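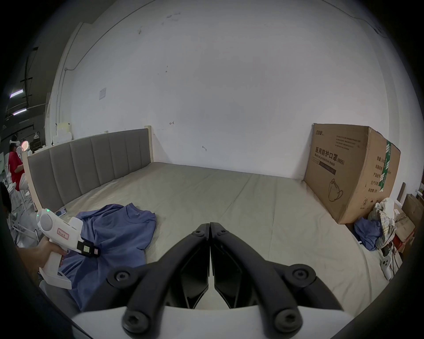 Betreff: Re: [greifer-bau] Fingerspitzen klappen bei Textil auf

Hallo Liste,

Antwort unten, Zitat gekürzt.

Salvador Caldeira schrieb:
> Bei mir öffnet sich der Mirnuro-Handgreifer unter Last immer wieder ein
> Stück, sobald Stoff zwischen den Spitzen sitzt. Bei harten Teilen
> (Würfel, Becher) kein Problem. Ich habe die Feder am Abzug schon gegen
> die stärkere getauscht, das hat wenig gebracht. Liegt das an den
> Fingern oder am Gelenk? Und hat jemand die Finger in PETG gedruckt?
> Meine sind PLA, Füllung 30 %.

Nach meinen Messungen liegt es am Gelenk. Die Finger selbst biegen sich zwar auch, aber das sieht man erst bei deutlich höherer Last. Ich habe den Abzug in einer Halterung fixiert und an der Spitze mit der Federwaage gezogen. Bei 6 N steht zwischen den Spitzen bereits ein sichtbarer Spalt, und wenn man dann mit dem Daumen gegen den Bolzen drückt, geht der Spalt wieder zu. Das Spiel steckt also in der Bohrung.

Meine Abhilfe war eine Messingbuchse pro Drehpunkt, eingepresst, Bohrung vorher nachgerieben. Die Schrauben danach nur so weit anziehen, dass der Finger noch von selbst zurückfällt, und mit mittelfester Schraubensicherung sichern. Wer sie fest anknallt, bekommt Reibung im Gelenk und wundert sich anschließend über den Wegaufnehmer, der dann beim Öffnen und Schließen verschiedene Werte liefert.

Zur Feder: bitte die originale wieder einbauen. Mit der stärkeren wird nach einer halben Stunde die Hand müde und man schließt nicht mehr vollständig.

Für Stoff gehe ich inzwischen so vor: Spitzen steil von oben ansetzen, leicht in die Unterlage drücken, erst dann schließen. So kommt eine Falte zwischen die Backen und nicht nur eine einzelne Lage.
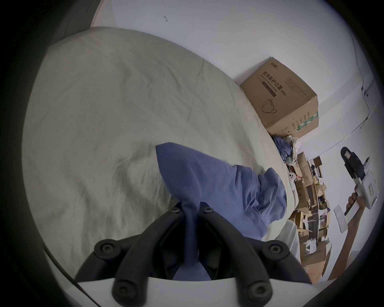
Blauer Stoff zwischen den Spitzen, Greifer geschlossen.

Auf einer harten Tischplatte klappt das deutlich schlechter, dort rutschen die Spitzen auf der Oberfläche weg. Eine Matratze gibt nach und verzeiht ein paar Millimeter in der Höhe. Für den Vergleich mit dem Declercq-Greifer muss man die Unterlage daher gleich halten, sonst misst man die Matratze mit.

PETG habe ich probiert. Die Finger sind zäher, aber auch weicher. Ich bin wieder bei PLA, allerdings mit 100 % Füllung im Bereich der Schraubenaugen und Lagen quer zur Bohrachse vermieden. Druckdauer steigt, Gewicht kaum.

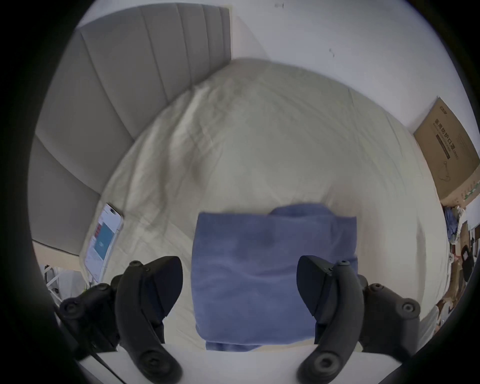

Gefaltete Sachen sind ein anderer Fall. Ein Stapel aus mehreren Lagen braucht die volle Öffnungsweite, und man muss an der Faltkante ansetzen, sonst fächert er beim Anheben auf. Die Öffnungsweite verliert man leicht durch einen falsch gesetzten Anschlag. In der Droscombe-Firmware steht der Endwert ab Werk auf 1023, bei mir kommt der Aufnehmer mit den neuen Buchsen nur noch bis 988. Den Wert nach jedem Umbau neu eintragen, sonst meldet das Auswerteskript den Greifer nie als ganz offen.

Offen ist bei mir noch das Kabel. Es läuft dicht an der Grundplatte entlang und hakt gelegentlich ein — ein Clip wäre schnell gezeichnet, ich weiß nur noch nicht, wo er nicht im Bild der Kamera landet. Falls jemand von den Masance-Leuten mitliest: ihr hattet im Mai eine Platte mit seitlicher Kabelnut erwähnt. Gibt es davon eine STEP-Datei?

@Salvador: Miss bitte einmal das Spiel am Bolzen, bevor du neue Finger druckst. Wenn du mit der Fühlerlehre reinkommst, sind Buchsen fällig. Maße schicke ich dir direkt, die Liste frisst ja Anhänge.

Gruß
Henning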